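Call for Participants: Community Supper Club Cooks and Story Collectors

The Semwal Table is looking for people who love to cook for others and don't mind a crowd. Starting in April we're putting on a new season of shared suppers in Korkeck, and we need home cooks, table hosts, and a handful of people with a good ear who can write down the stories behind the recipes. If any of that sounds like you, please read on. We'd really love to hear from you!

What we're doing

Each supper is built around one family dish and the person who brings it. Last season we had a lamb and apricot stew that three sisters argued over the whole night (how much cinnamon, mostly), a potato bread that took two days, and a cold noodle salad that people are still asking me about in the grocery store. We served 277 meals in all, and the recipes went into a stapled booklet that ran out in a week. This time we'd like to print 900 copies and do the thing properly, with a spine.

The booklet will be put together with the print shop at Buvenum, who have offered us their big press in the evenings. Recipes can come to us in any language. We have readers for quite a few already and we'll find one for yours.

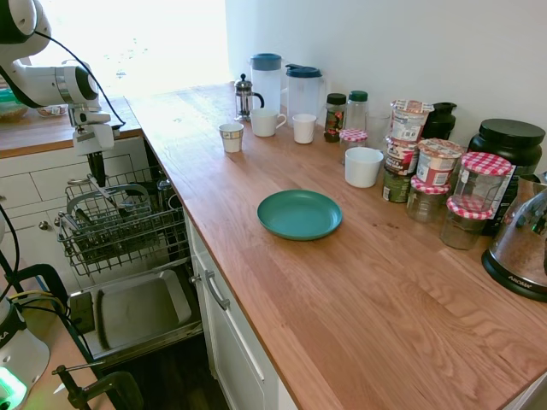

Home cooks are the heart of it, and you do not need any training. What you need is a dish you know by feel and the patience to let someone stand beside you and ask how much salt. You'll do one test run at home with a story collector, then one supper in the hall with two helpers of your choosing. A normal home kitchen is plenty for the test run: a good length of wooden counter and a dishwasher with a rack that pulls out will carry you through most of an afternoon. If your kitchen is tiny, tell us and we'll pair you with somebody who has room to spare. All groceries are paid for, and please keep your receipts, even the crumpled ones.

Table hosts look after one table of guests each. You greet people, pass dishes, make sure the shy ones get talked to, and eat with everybody else. It's the easiest job to say yes to and the one people come back for. We especially want hosts who speak more than one language, and teenagers are welcome to host alongside an adult they know.

Story collectors visit the cooks and write down what they hear. You'll come away with a recipe that works plus a page or so about where it came from - who taught it, what it was for, what got swapped out when the right pepper couldn't be found. We'd rather have a plain page full of real talk than something polished. There's a practice session before you start, and you'll get to read drafts out loud to the other collectors, which was my favorite part of last year by a mile. 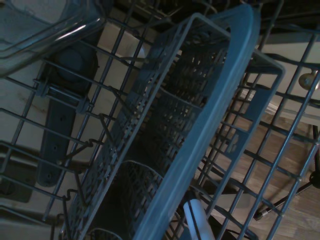 Page last changed: April
Time and pay

Cooks should set aside an afternoon for the test run and a full day for their supper. Doors open to guests at 6 p.m. and we're usually swept up by 10. Hosts are needed from 5 p.m. on the nights they pick, and two nights is the least we ask for. Collectors take on two or three cooks each over the season.

Cooks receive $300 for their supper on top of the groceries. Collectors receive $22 an hour for visits and writing time. Hosting is unpaid, but you eat for free and so does one guest. If you need child care or a ride in order to take part, put it on your form. We have money set aside for both and last year too few people used it.

Who can apply

Anyone 18 or over who lives in Korkeck or close enough to get here and back without dreading it. Cooks and hosts from the Kasham side of the river, we missed you last time, and there's a late bus now!
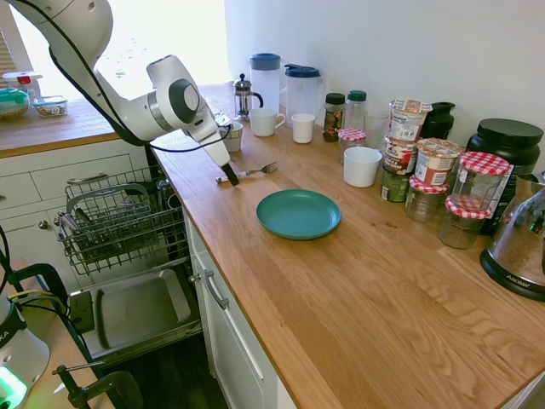
Round teal plate and a silver fork on a wooden counter.

How to apply

Send us a note with your name, which role you'd like (more than one is fine), and the best way to reach you. Cooks, please add the name of your dish and a few lines about it. Don't write out the whole recipe yet. Collectors, send one page of anything you've written, and a letter to a relative counts. Hosts can just say hello and tell us which nights look good.

You can also leave a paper form in the box by the front desk at the Semwal hall. We read everything, and everyone gets an answer, usually within two weeks. We have nearly 22 spots to fill across the three roles, and if we run out of room we'll hold your name for the fall suppers.

Questions about food allergies, the kitchen at the hall, or whether your dish is "too simple" (it isn't, my own was buttered rice) can go straight to me.

Tahira Tarar
Supper coordinator, the Semwal Table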